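Home | Vacancies | Studies | Premises | Contact

Print this page | E-mail this page

Call for participants: surface wiping and table clearing, Cledimthorpe

Negi is recruiting adults for a study of routine table work at its Cledimthorpe premises. The study covers wiping, clearing and resetting of work tables with coloured covers. Sessions run through March. Reference: 522.

Tasks

Participants clear a table of small household items, wipe the cover, and return the items to marked positions. The order of work is left to the participant. Each session lasts 49 minutes, including a short break. Participants attend 2 sessions, one in the morning and one in the afternoon, with at least a night between them.

Written instructions are issued on arrival. No training is given beforehand and no preparation is needed.

Requirements

- Aged 18 or over.
- Able to stand for the length of a session. A stool can be supplied on request.
- No known allergy to household cleaning products.
- Close-fitting sleeves, or sleeves that can be rolled above the elbow. Rings and bracelets must be removed.

Previous experience of cleaning or catering work should be stated on the form. It does not affect selection.

Premises

The work room is on the ground floor, with step-free entry from the Drillodberg side. Lockers are provided. Parking is limited to the rear yard.

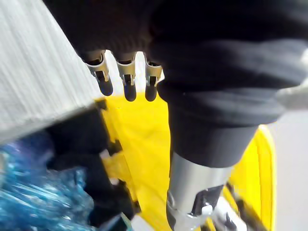
Work over the yellow surface, close view.

Payment and travel

A fixed fee is paid by bank transfer after the second session. Bus and rail fares are refunded against receipts. Participants who withdraw after the first session receive half the fee.

How to apply

Request a form from Satish Bisht, study office, Negi, Cledimthorpe, quoting the reference. Forms are returned by post or handed in at the front desk before 4 pm. Applicants will be told the result in writing. People who took part in the earlier Stustau study may apply again.

Comments (3)

marrow_lane: Is the stool the same height as the table or lower? I have a bad hip and need to know before I send the form.

Negi study office: The stool is adjustable. Please note it on the form under "other needs".

P. from the bus stop: Does the fare refund cover a day ticket? It is cheaper than two singles from my end.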